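Moving the workshop into a unit, ceiling noise and other moans

mossy_kettle
Posts: 61

Hello all. After six years of making lampshades in the spare room I've finally signed for a small unit at Callby. I get the keys in April and I'm already losing sleep over the noise. I went to look round when it was chucking it down and I could hardly hear the agent speak. Has anyone done anything cheap to quieten one of these places? I listen to the radio all day and I'm not giving that up!

Also, do I need to tell my insurer before or after I move the stock?

tinpot_dave
Posts: 3,271

Before. Always before. Ring them, get it in an email, keep the email.

On the noise, you get used to it. I've been under a tin roof for years and I only notice it when visitors start shouting at me. Spend your money on heating. You will be colder than you have ever been in your life.

Getachew Bogale
Posts: 2,439

I don't agree with Dave about getting used to it (sorry Dave). I had a unit at Escobedo for two winters and went home with a headache every time it rained. What helped me was hanging things up. Old duvets, a carpet from my aunt's hallway, anything soft, mostly on the wall opposite the door. It won't stop the rain noise coming in but it does stop it bouncing about, and the radio sounded much less like it was in a bucket.

Ask the landlord before you fix anything overhead, though. Mine had a clause about it and I only read it afterwards.

tinpot_dave
Posts: 3,271

Duvets on the wall of a workshop. And what does the fire risk assessment say about that?

Getachew Bogale
Posts: 2,439

Fair point, and mine were nowhere near anything hot. You can buy treated fabric if you're worried. It costs more than a duvet but you won't be arguing with the insurer Dave has just made her ring.

mossy_kettle
Posts: 61

Well I do use a heat gun now and then, so perhaps not the duvets! Treated fabric sounds sensible, I'm halfway to being a fabric shop anyway. How much would I need? The unit's a bit bigger than a double garage.

Rosimeire C
Posts: 100

Hiya, Rosimeire Conceição here, I do the upholstery at Trindach, some of you know me from the swaps thread. Start with less than you think. I did one wall, worked with it for a month, then did half of another and stopped there. If you do the lot in one go it feels like working inside a cupboard and you start humming to yourself.

My other tip is to look up before you plan anything. I had a lovely drawing with panels hung in neat rows and then found there were pipes running straight through where I wanted them. Low industrial ceilings are all a bit like that, they do what suits the pipes and you fit in round it. 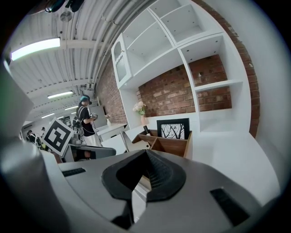 Low ceiling, corrugated, with the white pipes going across at a slant.

mossy_kettle
Posts: 61

Oh that's useful, I hadn't even thought about pipes. I took loads of pictures of the floor and the sockets and not a single one of the ceiling. Typical me. I'll ask the agent if I can pop back with a tape measure.

tinpot_dave
Posts: 3,271

Check where your stopcock is while you're there. And whether the toilet is shared. I still say heating first.

Rosimeire C
Posts: 100

He's right about the cold, much as it pains me. Get a thick mat to stand on at the bench. My feet were worse than my hands.

mossy_kettle
Posts: 61

Toilet is shared, with next door. Viewing number two is booked and the insurer wants a list of everything I own over a certain value, so that's my evening gone. Does a button machine count as fixed plant if it's bolted to the table?

tinpot_dave
Posts: 3,271

Mine said no. Ask yours.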